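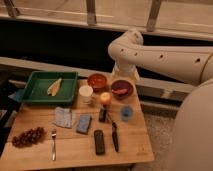
Piyumi Marikar had promised Midach 900 examples before December, and she was short by 20. It was past eleven at night.

She put the apple down again, a little to the left this time, and took the handles.

"Slowly," she told the arm, as her mother used to tell her.

Each time she moved, it moved. Each time she hesitated, it kept the hesitation also – the log saved everything. Someday an arm in a kitchen in Zimside would stop for a moment above the grapes, and the people there would wonder what it was thinking about.

She pressed record. Two more, she decided, and then tea.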